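Home | Build Log | Guides | Parts | Forum | Search

Feyisa Bench Arm: Set-Up Guide
Section 4. Rehearsing the reach in the simulator

By Ibsa Wubshet. Last revised Oct 10, 2025.

Read this section before you bolt anything to your floor. It covers the rehearsal room in Nemby, the simulator we use for the Feyisa arm, and how far you should believe it. My short answer is: for distances, mostly. For grip, hardly at all.

You should already have finished Section 3 (wiring and the stop button). If your stop button isn't wired yet, you can still do all of Section 4, because none of it moves a real motor. Steps 4.12 onward assume the button works and that you've tested it.

What you need

- A computer that runs Nemby without stuttering. The project page says any recent laptop will do. Mine didn't like shadows, so I turned them down for long runs.
- The Feyisa arm model, with the five-finger hand attached. Don't use the two-finger version for this section. The wrist offset is different.
- The tower case model from the Clikitz parts library.
- A tape measure and your real table.
- The calibration sheet from Section 2, filled in. If you left lines blank, go fill them in now.

CAUTION: Disconnect the arm's motor supply before you open Nemby. The program has a "mirror to hardware" box, and in the version I have, it remembers its last setting. I don't consider that safe and I've said so on the forum.

Setting up the room

4.1 Open Nemby and load the room called "corner." It comes with a table, two walls and a tiled floor. Leave the walls in. People delete them to speed things up and then find out on the real bench that the elbow wants to be where the plaster is.

4.2 Measure your own tabletop, length, width and height. Type those into the table's size boxes. The default table is a nice size for a demo and I haven't met a home workshop that owns one like it.

4.3 Set the units to millimeters. Check them again after loading the arm. The arm file has its own units setting, and if the two disagree you'll get an arm the size of a crane or one the size of a pencil. The pencil is harder to spot than you'd think if the camera zooms to fit.

4.4 Put the pedestal on the floor, beside the corner of the table. It must not overlap the tabletop. Nemby will let two solid things share the same space at load time and say nothing until you press Run, when one of them flies off.

4.5 Leave a gap of 28 mm between the post and the table edge. Less than that and the real post touches when the arm swings out and the post flexes. The manual that came with the post calls it rigid. Hang a full arm off the top and put your hand on it before you repeat that to anyone.

NOTE: The simulated post doesn't flex unless you turn on "compliance," and the compliance numbers supplied with the model are guesses. I asked where they came from and didn't get an answer. Leave it off and allow for the flex yourself.

Placing the case

4.6 Add the tower case from the Clikitz library and stand it upright toward the back of the table. Turn it so the front face points at the arm.

4.7 Take off the side panel in the model's options list. We're rehearsing for a parts-swapping job, so the side will be open on the real one too. Leaving the panel on also hides a known fault in the model: the balance point is calculated as if the case were a solid block. Open the properties and lower the center of mass by hand until it matches yours.

4.8 Set the case's weight. Weigh your own case, empty, on a bathroom scale (hold it, weigh yourself, subtract). The library figure is for a stripped shell and I think it's too light even for that.

CAUTION: Don't skip 4.8. A case that's too heavy in the simulator will sit still under any amount of shoving. You'll then send the same push to a real case and it will go over the back of the table.

Running the reach

4.9 Load the reach file "front-top." The hand should come in from the pedestal side and settle on the upper front corner, fingers over the top edge. Run it at quarter speed the first time and watch the elbow, which is the part that hits things. The dip below shoulder height is normal for this file.

4.10 Pause at contact and compare your screen with the one here. The fingertips should be just above the vent grille. If they land on the grille itself, your case is taller than the model, or your table height is wrong. Go back to 4.2 before you start changing joint angles.

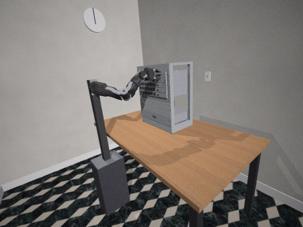
4.11 Orbit the view and look from the back and from directly overhead. One angle will fool you. From the pedestal side a hand can look as if it's touching the case when there's a clear gap, and the shadow on the table doesn't settle the matter either, as the light is placed off to one side. Turn on the contact markers if you want a proper answer. They're under View, three menus deep, for reasons known to whoever put them there.

What the contact reading is worth

With the contact markers on, Nemby gives a force figure for each fingertip, to three decimal places. Ignore the decimal places. I'd ignore the first digit too if I could.

The trouble is friction. The default setting treats the finger pads and the case paint as if they were both dry rubber. Real painted steel is slippery, and it gets worse once it has been handled. There's a slider for it. Slide it down to the lowest value at which the hand still holds, write that value on your calibration sheet, and treat it as a warning if it's anywhere near the top of the scale.

You may see it claimed on the Nemby page that the hand has completed 1,000 simulated reaches without a slip. I'm sure it has. I ran 100 of them overnight with the default friction and got a perfect score as well. Then I lowered the friction, changed nothing else, and had 17 slips in the next 100. The second number is the one I'd plan around, and even that one comes from a computer that has never been near my workshop.

NOTE: Each repeat starts from exactly the same pose unless you turn on "start jitter." With jitter off, you're running one test over and over. Turn it on.

Moving to the real bench

4.12 Clear the table except for the case. Reconnect the motor supply. Keep one hand on the stop button through all the steps below. If you share the workshop, tell the other people in the room before you power up.

4.13 Check the "mirror to hardware" box is off. Export the reach to a file and load it through the arm's own controller. Mirroring live from the simulator is quicker, and a dropped network connection halfway through a reach is how I bent my first finger linkage.

4.14 Run the file with no case on the table. Watch the elbow again.

4.15 Put a cardboard box the same size as your case in its place and run at quarter speed. A crushed corner on the box means you're reaching too deep. Back off the last waypoint in small steps until the fingers meet the box and leave no dent.

4.16 Swap in the real case, empty. No drives, no boards, nothing you'd miss. Run at quarter speed, three times at least.

4.17 If all of those look alike, go to half speed. I don't go to full speed for this job and can't see what would be gained by it. The Posoditz motor upgrade is sold partly on speed, and if you've bought it, leave the limiter where Section 3 told you to set it.

CAUTION: The simulator's stop is instant. The real arm coasts. Measure how far the hand travels after you hit the button and keep that distance clear on every side.

If it doesn't match

Hand stops short of the case: Usually the post leaning under load. Check the pedestal bolts first, then re-measure the gap from 4.5.

Fingers land too low: Table height, or the case's feet. The library model sits on very small feet and many real cases don't.

Fingers curl before contact: The curl is timed, and the timer starts at the last waypoint. If you slowed the arm down without slowing the hand, they fall out of step. Change both.

Case jumps at the start of the run: It's overlapping the table by a hair. Lift it slightly, press Run and let it drop into place.

Everything matches perfectly: Run it again with jitter on, and check that you loaded your own measurements and didn't get the defaults back. Nemby drops custom sizes if you close the room without saving, and it doesn't ask.

A fix for the friction defaults is supposed to arrive with the November release. I'll revise this section after I've tried it on my own bench. Until then, keep the value you wrote on the calibration sheet and go on to Section 5.

Related guides
- Section 2: Measuring and the calibration sheet
- Section 3: Wiring and the stop button
- Section 5: Removing a side panel with the arm
- Replacing a bent finger linkage
- Posoditz motors: limiter settings

Contact | Report an error in this guide | © 2025 Ibsa Wubshet | Back to top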